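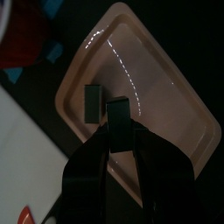
Tray, pinkish-beige, with a small dark block standing up toward the left side.

The Sorting Room, Continued
3 min read

When we moved the workshop from Ranbridge to the back of the old shoe store in Prestum, everything smaller than a loaf of bread went into boxes marked MISC. It seemed efficient in June. By the end of July we had a wall of MISC and had bought the same packet of felt pads 2 times over.

So this page is about trays. Shallow ones, mostly, and the odds and ends that have been assigned to live in them. If you came for the dining chairs, they're on the furniture page and they look much better than anything here.

The pinkish-beige one
The color is somewhere between a bandage and a hearing aid, and I have grown fond of it. Rounded corners, a raised rim all the way around, a flat floor. The glossy bottom catches the light in a string of little glints, which is more glamour than a parts tray needs.

The block
Dark greenish-gray, a bit taller than it is wide. I like a block that stands up. Lay them down and you start stacking, and once you start stacking you have a tower, and then it's lunchtime.

The shelf over the sink
Came with the building. It leans toward the window, so anything round has to be stored at the high end with its back against something square. We have talked about fixing it. Talking about it is now one of the things we do at the sink.

The drawers from Wickramasinghe Hardware
Bought at their closing sale, 24 drawers in a steel cabinet, with the old labels still on. One says HINGES, BRASS, GOOD. The one under it says HINGES, BRASS. I have kept both labels and respect the distinction.

Screws
The invoice from the last owner claimed 2,214 assorted wood screws. I have chosen to believe it. They are sorted by length, then by head, then by a category we call "later."

The lid problem
Lids and trays were packed separately, for reasons that made sense to whoever had the tape. Every lid we own fits a tray we gave away. They make decent saucers, and one is doing steady work under the leg of the bench.

The long bench
Seven feet of maple that had to come in through the window. The rule is that the left end stays clear for sorting and the right end is for everything else. The right end has been expanding. I moved the vise to mark the border, and now there are things behind the vise.

Sandpaper
Filed by grit in an accordion folder meant for household taxes. The 80 is under Utilities. Please put it back there – I know how it sounds.

The sample box from Brullinstead
A gift from the paint shop on Brullinstead Street: 700 color chips, held together with a bolt through one corner. It fans out beautifully and will not go back. Pinkish-beige appears in it under several names, all of them edible.

The last box of MISC
Still taped. It rattles on one side and is quiet on the other, and it has been moved from the floor to the chair and back to the floor. We may open it after the drawers are done, or we may write STORAGE on it in nicer letters.

Page updated 1 August 2022. The bench and the vise will get their own page once the right end of one and the back of the other can be seen.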